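3.2 Setup and Care of the Collection Cell

The Lotatis cell is built on one square wooden tabletop and uses a pair of hand-held grippers, one for each hand of the operator. Each gripper is connected by its own cable, and the cables are the parts that wear first. Before every session the operator moves both grippers through their full reach and checks that neither cable pulls tight. A cable is replaced after 500 sessions or at the first dropped signal.

The plates on the grippers are wiped with a dry cloth and inspected for play. A loose plate shifts the recorded pose — even a small shift spoils a session — and the gripper is then calibrated again before use. 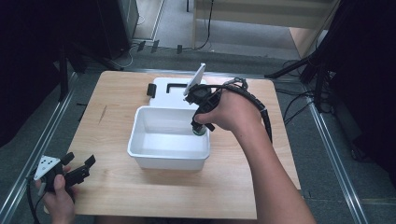
Figure 4. The cell during a pick from the white tub. The right gripper is closed on a green object; the lid lies behind the tub.

Finger alignment is checked every 200 picks. The operator closes the fingers on a test piece inside the tub, where the walls limit the approach angle, and compares the reading with the value stored at setup. In June, 54 of 245 checks called for adjustment, most of them on the right gripper. Wyn Kemeys revised the procedure after these results, and the fastening screws are now tightened at each check. Spare fingers are kept with the cell and are always fitted in pairs.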